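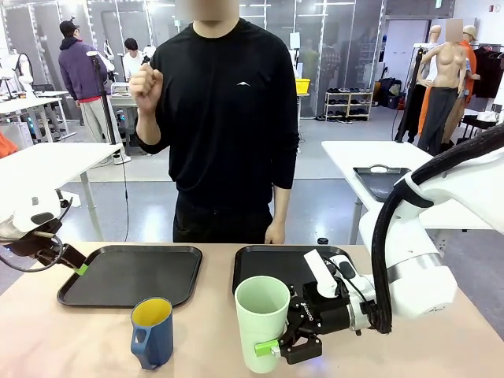

Hire shop notebook, July 2024

Brelton return, plate compactor
Back two days late. Hour meter reads 165, was 100 going out. Oil black but level OK. Drained, refilled, new air filter from the Florkgate box. Base plate bolts: two had backed off, retorqued, paint-marked in yellow. Start on third pull. Left running 12 minutes, no smoke. Tag green, back on rack.

Trench pump, Jamham job
Customer says it "just stopped". Strainer packed solid with clay. Checked impeller, one vane chipped, still moves water but not what it should. Ordered impeller from Kirui, same part as in May. Until it comes the pump stays off the hire list, PLEASE don't lend it out as a favor. Need to add strainer cleaning to the handover talk, they sign the sheet and nobody has shown them where the strainer is.

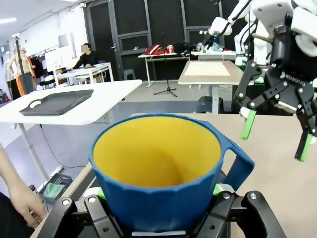
Handover sheets need redoing anyway. Old one has fuel, oil and choke all in one paragraph, people skip it. Want one line per check, big type, laminated, tied to the machine. Fuel caps the same way: mark diesel and gas with two colors that can't be mixed up from across the yard, blue outside with bright yellow inside like the mug would do for diesel. Gas gets red. Have to look at what paint holds up to fuel, last lot peeled.

Generator no. 2
Service due at 500 hours, it's at around that now. Do it before it goes to Brelton. Battery terminals furry, cleaned, greased. Recieved the wrong belt again, sent back.

To do: grease gun cartridges, new padlock for fuel cage, chase Kirui re impeller.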